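Print this page | E-mail this to a friend

Tidying soft toys off the bed: what I picked up from a robot study

My friend Mechthild Zwahlen works on the Todel study, which looks at how robots learn to clear a bed by being guided through the job again and again – 1443 goes so far! I went along in July and came home with tips for my own spare room.

First one: put the basket on the mattress, up by the pillows, and bring the toys to it. I'd always stood mine on the floor and thrown (and missed). 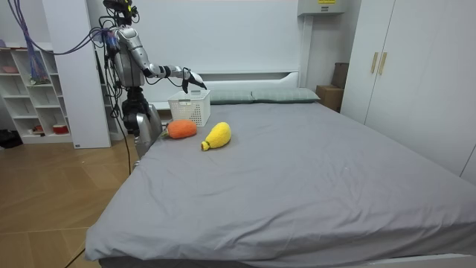
Basket at the pillow end, plush carrot and yellow fruit still out on the sheet.

Second, pull the sheet fairly smooth before you start. Mechthild's group compared 200 goes on a rumpled sheet with 200 on a flatter one, and the flatter one gave them fewer dropped toys. It works for tired grown-ups too!

Third, take long toys by the middle. Held at one end they swing about and catch the rim – mine always do, anyway. 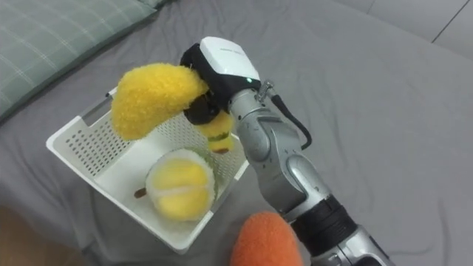
Plush banana gripped round the middle, over the basket.

I now do the spare bed in 2 minutes, pillows included. Next month I'm trying the same thing with socks.

Print this page | E-mail this to a friend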